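退货这件事

我在网上买东西有十几年了，前几年几乎不退货。衣服大了就当居家服穿，杯子颜色不对就放进柜子最里面。后来平台把退货做得越来越容易，点三下，有人上门取，连胶带都不用自己准备。我也就跟着退起来，有一个月退了七件。二月里整理账单，我才发现自己买的东西有一小半最后没有留下。

这篇文章想谈的是免费退货。我的看法是，免费退货应当取消，至少应当收一笔看得见的钱。我知道这个看法不讨人喜欢，我自己作为买家也要吃亏。下面把理由写清楚。

先说钱。一件退货的运费总有人付。平台的说法是由商家承担，商家的说法是由保险承担，保险的保费又算在商家的成本里，最后进了标价。换句话说，从来不退货的人在替经常退货的人付运费。我母亲在网上买了六年东西，只退过一次，是一口漏水的锅。她每买一双袜子，价格里都有一点点是别人试穿五条裙子的费用。她不知道这件事，知道了大概也不会说什么，但这不等于公平。

我有个做小生意的朋友，叫Intan Pattinasarany，店名Tjoa，卖梳妆用品和小件日用品，一年的旺季也就两三个月。她给我看过旺季一个月的记录，发出去2,000单，退回来635单。退货理由里选得最多的一项是“不想要了”。这一项不需要举证，也不影响退款速度。她说做这行的人最怕的是退回来的东西，差评倒在其次。差评可以回复，退回来的东西要占地方，要有人拆，有人看，有人决定它还算不算新的。

她的仓库我去过两次。发货那一边很整齐，货架编号，箱子按尺寸码好。退货那一边就是另一回事了。包裹拆开以后，东西离开了自己的盒子，很难再归到哪一类。塑封撕过的，吊牌剪掉的，少一个配件的，配件还在但说明书没了的。一把梳子如果用过一次，卫生上就不能再按新品卖，可是看上去常常跟新的没有区别。员工要拿起来对着灯看。看一件花的时间，比当初打包一件要长得多。

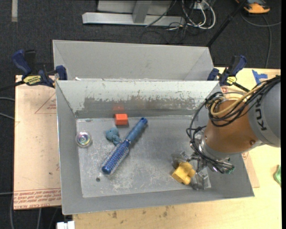 处理的办法无非几种。能原样上架的上架，不能上架的打折，打折也卖不掉的成批卖给收尾货的人，按重量算。再往后去了哪里，店家一般就不问了。Intan问过一次，对方说有的去了集市，有的去了更远的集市。她觉得这个回答等于没有回答，但她也没有别的买家可选。

我以前以为退货是把交易倒过来走一遍，东西从哪儿来回哪儿去，钱也一样。去过仓库以后我不这么想了。钱可以原路返回，东西不行。一件东西一旦寄出去，它作为商品的身份就开始往下掉，哪怕没有人碰过它。外盒压了一个角，价值就少一截。对一件售价不高的小东西来说，少一截往往就是全部，因为重新检查和包装的人工已经超过了它的进价。

支持免费退货的人有一个很有力的理由：网购看不见实物，买家处于不利的位置，退货权是对这种不利的补偿。这个理由我同意一半。看不见实物是真的，商家把照片修得过分、尺码表乱写也是真的。因为货不对板而退，运费当然应该由商家出，这一点我没有任何异议，而且应该比现在执行得更严。我反对的是把“货不对板”和“不想要了”放在同一个按钮下面。前一种是商家的错，后一种谁都没有错，只是有一笔成本，总得有人承担。让做决定的人承担，是最简单的办法。

另一个常听到的理由是，收了退货费，人们就不敢买了，生意会变少。做电商工具的公司Zirnell前年办过一次讲座，我跟Intan一起去听的。台上的人反复讲“降低决策门槛”，意思是让人先买下来再考虑要不要。台下有人问，那考虑完不要的怎么办，台上说这属于供应链后端的问题。我对“后端”这个词印象很深。后端就是Intan的仓库，是她雇的两个人，晚上九点还在拆袋子。

门槛低了，买的动作就变了意思。以前下单表示我要这个东西，现在下单表示我可能要这个东西。同一件外套买三个尺码，留一件退两件，已经被当成一种聪明的买法，还有人专门写教程。我自己也这样买过鞋。当时我觉得很合理，店里试鞋也是试好几双。可是店里的鞋试完就放回架子上了，走两步路的事。我买的那三双鞋，有两双坐车来又坐车回去，路上的油、纸箱、取件员爬的五层楼梯，我一样都没有付钱。

也有人说，真正的问题在过度消费，退货只是末梢，盯着末梢没有用。这话听起来高明，我却觉得它常常被用来什么都不做。过度消费是个很大的词，拿它没有办法。退货费是一件具体的事，今天定，明天就能收。而且两件事是连着的：人在付款前如果知道退回去要花几块钱，就会多看一眼尺码表，多量一下柜子的宽度。多看的这一眼，我认为就值这几块钱。

Intan后来试过收费。她把店搬到了一个叫Trakero的平台，那里允许商家自己定退货规则。她定的是，质量问题免费，其他原因由买家出寄回的运费。头一个月订单掉了不少，从平时的2,000单左右掉到698单，她差点改回去。后来慢慢回来一些，没有回到原来的数。但退货少了很多，拆货的人手腾出来去拍照片和改尺码说明，退货就又少了一点。她算过账，利润比以前略好，人也没那么累。我问她能不能说这个办法成功了，她说才一年，不好说，再看。

我愿意把她的话照原样写在这里，因为一家小店的经验证明不了太多。她卖的东西单价低、尺寸问题少，卖衣服的店可能完全是另一种结果。她的老顾客也多，老顾客不太在乎这几块钱。换一家新开的店，第一个月掉那么多订单，可能就没有第二个月了。所以单靠一家店自己收费是很难的，旁边的店不收，顾客就去旁边。这件事要么平台统一做，要么由规定来做。

关于规定，我跟另一个朋友Saodah Saragih争论过。她在消费者热线做了很多年接线工作，对商家的信任比我低得多。她的意见是，一旦允许收费，商家就会想办法把质量问题说成个人原因，买家打不起这个官司，几块钱的事也不值得打，最后吃亏的还是老实人。她接过一个电话，对方买了一台600块的烤箱，门关不严，商家坚持说这是“正常间隙”，让她自己出运费，来回拖了一个多月。电话里那个人后来已经不想要钱了，就想让人承认门确实关不严。

这个反对意见是我听过的最重的一个，我没有办法完全回答。我能想到的是，举证的责任要放在商家那边：买家说是质量问题，先按质量问题退，运费商家先垫，商家不服可以申诉，由平台来判。这样会有人钻空子，明明是不想要了，偏说是坏的。Saodah说，那不就跟现在一样了吗。我说不完全一样，现在是不用撒谎就能免费退，以后要撒个谎才行，多数人为了几块钱还是不愿意撒谎的。她说我没有接过热线。这个争论就停在那里。

还有一种折中的做法，有一家叫Allow的会员店在用，每个会员一年有几次免费退货，用完再收费。我觉得这个办法不错，它承认人会买错，也承认买错的次数应该有个限度。缺点是要记账，有的人会为了不浪费次数去退本来可以留下的东西，就像年底去用掉健身房的课时。人对“免费次数”的反应总是有点奇怪，我自己也是。

写到这里要说说我自己的做法。今年以来我给自己定了一条：不想要了就不退，除非价格高到让我真的心疼。送人，或者放着。放着的东西会提醒我，下次经过柜子看见它，付款的手就慢一点。这条规矩我破过两次，一次是一盏灯，一次是一件给侄子买的雨衣，买大了两个号，其实再过两年他也能穿。

我并不认为个人定规矩能改变什么。把责任推给每个买家的自觉，和把成本推给不退货的买家，是差不多的毛病，都是让好说话的人多出一份。所以我还是主张明码收费，写在付款页面上，字号跟价格一样大。买的人看见了，愿意买就买。几块钱对大多数人不算负担，对确实有负担的人，可以像邮政的某些服务那样减免，技术上不难。

平台大概不会主动这样做，因为退货也算在活跃度里，点一次退货也是打开了一次应用。Intan的店现在还在Trakero，旺季快到了，她正在改梳子那一类的商品说明，打算把齿距和手柄长度都用尺子量了写上去。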